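FROM THE COLLECTIONS: THE FERNDEN FERRY LEDGERS

The Fernden Historical Society finished cataloging the ferry ledgers in June, and they can now be read by appointment. There are three volumes. They cover most of the years the ferry ran between the Fernden landing and the Grikar side of the river, and they list who crossed, what they brought with them, and what they paid.

The ledgers came to us from the Gajdoš family, who operated the ferry for two generations and kept the house at the landing after the bridge opened. For a long time the books sat in a flour bin in the back pantry. The covers of the second volume are gone and the first nine leaves are stained, but the ink has held up well and nearly every entry can be made out.

Jozefína Kuruc did the transcription over two winters. She counted 1,413 separate crossings. Many are a single line: a name, "self and horse," and a fee. Others run longer. One spring entry records a wagon of window glass that waited at the landing for four days on account of high water, with the driver charged for his meals and the stabling of two mules. A schoolteacher crossed with a parlor organ. A farmer named only as "Old Pruett" went over with 51 sheep and came back with 50, and the clerk wrote both figures without comment.

The back pages of the third volume were used for household accounts. The Gajdoš family fed travelers who were held up by weather, and somebody in the house kept track of it. Suppers were charged by the head, coffee was extra, and children under six ate free. There is a list of dishes bought from a peddler, with the price of each, and a later note that two of the plates had been replaced.
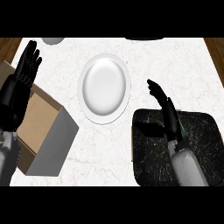
READING THE LEDGERS

The volumes are kept in the research room on the second floor of the old Fedlow mill office. Call or write ahead for an appointment. Mornings are best, as the room is used for classes after 1 p.m. Pencils only, please. We ask that readers start with the typed transcript and request the originals if they need to check a spelling or see a page for themselves. Copies of the transcript can be made at the front desk for ten cents a page.

An index of surnames is partly done. Brodie Rewi has worked through volume one and has 94 family names so far, with spelling variants grouped together. If your people lived on either side of the river, send him the name and he will look. He would also like to hear from anyone who can identify "the Widow at Stony Lane," who crossed more often than any other passenger in the first volume and is never named.

THE LANDING TODAY

Not much is left at the site. The stone ramp on the Fernden side is still there below the picnic ground and can be seen when the river is low. The iron ring for the cable is set in a boulder a short way upstream. On the Grikar side the bank has washed back and the landing is gone. The house is privately owned, so please stay on the public path.

Angeliki Tsolakis is putting together a short walking guide to the ferry road, with a map based on one drawn inside the cover of volume one. She is looking for old snapshots of the house, the ramp or the road from before the bridge approach was widened. Loaned pictures will be scanned and returned. Leave them at the desk in an envelope marked with your name and phone number.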